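A Fixed Place for Keys
Household storage, December issue

A bunch of keys is a small object with a large search area. In most homes it gets put down on the first flat surface past the door, and the surface changes with whatever else the hands are carrying. Containers help less than expected. A bowl gathers coins and receipts, and the keys sink to the bottom of it.

Wall holders work on a different principle. Each bunch gets its own point on the wall, at eye or shoulder height, and a gap in the row shows which one is out. Of the formats sold at present, the single square holder is the easiest to plan around. It can be added one at a time, spaced to suit the bunches, and moved without filling a line of old holes – provided it goes on a panel and the panel goes on the wall.

Spacing is where most layouts fail. A single door key needs little room. A bunch on a large ring swings, and will knock against its neighbor if the holders are set for single keys. Measure the widest bunch laid flat and use that figure for the whole row. The Hodero instructions allow 10 cm between centers, adequate for anything short of a janitor's ring. Plukasow leaves the matter to the buyer.

Table or wall: a bunch laid flat, and a row of four holders. 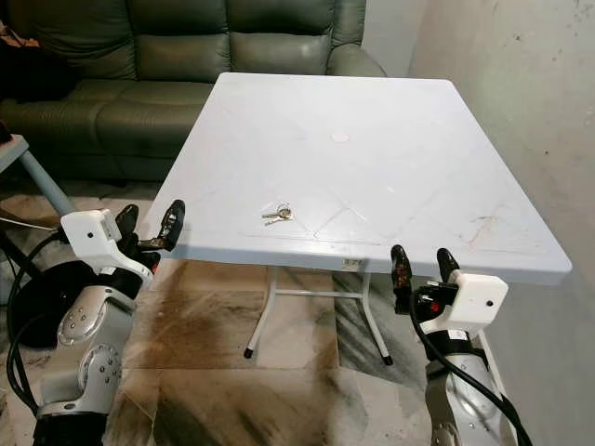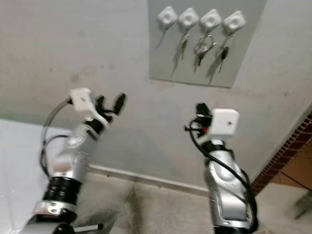 Does a key holder need to be level to work properly?

A slight slope in the row has no effect on how the keys hang, as each bunch finds its own vertical. What matters is that every holder sits firmly on its backing.

On adhesive mounting, the usual cautions apply. Wipe the panel with alcohol, press each holder for a full minute, and leave it unloaded overnight. The Sfeir pads we used on a painted test board carried 424 g without creep. The Oster pads let go at over 100 g on the same board, and did better on bare metal. Both makers quote 1000 g, a rating that assumes glass.

Screws remain the better choice for heavy bunches. Two per panel, into plugs, will outlast any pad.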